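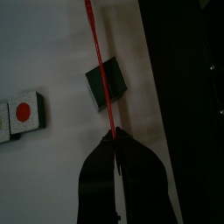

Red cable in the jaws, green cube behind it.

Monday, June 17, 2019

Started at eight, hands on the leader arms by quarter past. The plan was to record cable demonstrations all morning and spend the afternoon on replay. It went more or less like that, except the replay part got squeezed to the last hour.

Target was 401 episodes in the cable set before the July freeze. We were at 344 when I shut down on Friday. Barry Dobson wants the number in the weekly sheet, so I put it in the weekly sheet. He did not ask what share of them I would throw out if it were up to me.

The cable is a bad object to teach with. A block has a pose. You put the jaws either side of it, close, lift. The cable has as many poses as it likes, and the wrist view only shows the bit near the tips. I find I drive the approach from the overhead view and then switch my attention to the wrist view for the last inch or so, and I suspect the policy can't pick up when I make that switch. The recording has all the camera streams but no trace of where I was looking. Tanveer Rizvi thinks this doesn't matter if the demonstrations are consistent enough. Mine are not consistent enough. I reviewed a handful from last week and I pause before closing in about half of them, for anything up to two seconds. Some of those pauses are me judging the depth. One was me reaching for coffee. They all look the same in the data: arm stationary, jaws open, cable right there.

So, a rule for myself from today. No stopping within reach of the cable. If I'm unsure, back off, come in again, and mark the episode as a retry. Retries go in a separate folder. Tanveer will want them, as he has an idea about recovery behavior he has been writing up for the Jungate people.

Grip height matters more than I thought. When I take the cable with the very tips it pivots in the jaws as soon as I move sideways. A deeper bite holds better but the fingers get close to touching the table, and the operator feels nothing of that through the leader arm. The Khattak firmware is supposed to pass some resistance back to the handle. If it does, I can't find it. I wrote the current limit down as 1317 in the notes, no units, and then spent ten minutes looking for the units. Tanveer says raw counts. Changed nothing.

Also tried guiding by hand, with the joints slack and me pushing the forearm through the motion. Smoother paths, no question. You get the feel of the contact and you don't fight the lag. The trouble is that my sleeve and most of my hand end up in the overhead view for the whole episode, and the policy would learn from a picture it will never see at run time. I kept 3 of those to compare trajectories and left them out of the set.

Josent's conversion script fell over again on the timestamps. The wrist stream runs ahead of the joint log by one or two samples after a long session. Restarting between batches clears it. I would like to know why but it can wait.
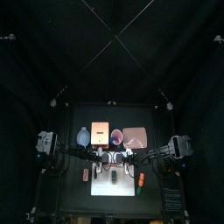

Is it better to record a few very clean demonstrations or a lot of rough ones?

For a single fixed task with the objects always starting in the same spots, a small clean set gets you further. Once the starting positions vary, you need volume to cover them, and a bit of roughness is tolerable as long as every episode reaches the goal by the same general method.

That was for the shared notes page, where someone on the Prorka side had asked it and it had been sitting there for a week. I'm pasting it in so I can find it again. Barry wanted a percentage in it. I left the percentage out.

Afternoon. Replay of the morning's best batch, open loop, same starting layout as far as I could restore it by eye. Block episodes replayed fine. Cable episodes replayed as well as you'd expect, meaning the arm goes exactly where I went and the cable isn't there. Useful all the same, as it shows the arms are tracking and the error is in the placement. I need a template or tape marks for the cable ends. Tape will show up on the cameras. Will try laying a printed outline down first and pulling it away before recording.

Two-arm episodes are still slow. I drive both leaders at once and my left hand is plainly worse than my right; the left gripper arrives late and a little rotated. Swapping roles halfway through a batch would even out the data, and would also make the whole thing worse on average. Asked Tanveer. He said swap. We'll swap tomorrow.

Ended with the count at almost 401, depending on whether the retries are allowed in. Barry says yes, I say no, and the sheet has a column for remarks.

To do: tape or outline, ask Khattak about the resistance setting, shorter sleeves, restart before lunch.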